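Section 4. Setting Up the Hand-Held Gripper Table for Visitors

Welcome back! If you have worked through Section 3, your two hand-held grippers are charged and paired, and you are ready for the part most of us at Celden like best, where guests come in and try the work for themselves. Take your time with this section, and please read it all the way through once before the doors open, even if you helped at the February open day in Rorbridge.

Before guests arrive

1. Wipe the tabletop and let it dry fully. Fingerprints and crumbs show up in the recordings more than you would think.

2. Turn on the overhead light over the table and leave the rest of the room as dim as you can while keeping the walkway safe to use.

3. Bring out the clear organizer box and stand it upright near the middle of the table, open side up. Empty it first. (Pens left over from the sign-in desk have a way of ending up in there.)

4. Open both grippers all the way and check that the finger pads are clean. A damp cloth is plenty, so please keep solvents away from them.
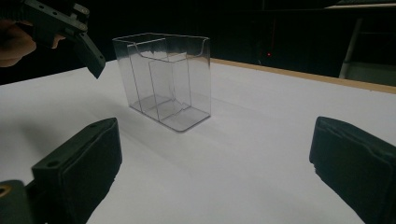

Page last changed: Thursday, March 26, 2026, by Mebrat Tefera

With the box in place, one gripper reaches in from the front and the other from the upper left. Keep the near one wide open, and let the other hang over the table beside the box until you are ready to begin. The clear walls are hard to judge by eye, especially where the dividers overlap, so look for the pale line of the rim and the dip of the cutout and aim by those.

Running the demonstration

5. Start a new session in Fondotden and wait for the tone.

6. Close the fingers slowly on the outside walls of the box. Lift it a little, hold it there while you say a few words to the group, and set it down again.

7. Invite a guest to take over. Let them squeeze the handle a few times in the air first, and stay close by for the first lift.

Note: The visitor session stops by itself after 200 seconds. If your guest is in the middle of a lift, let them finish and set the box down before you start another.

Caution: Keep fingers, sleeves and lanyards out of the gap between the gripper fingers. Small children may hold the handle only together with a grown-up.

Caution: Do not squeeze the box hard by its rim. Thin plastic can crack, and the broken edge is sharp.

If the grip keeps slipping, open the Kovačević panel and lower the closing speed to 178, then try again from step 6. The setting goes back to 400 when you sign out.

When the last group has left, close the session, put both grippers back on their chargers and carry on to Section 5 for saving the recordings.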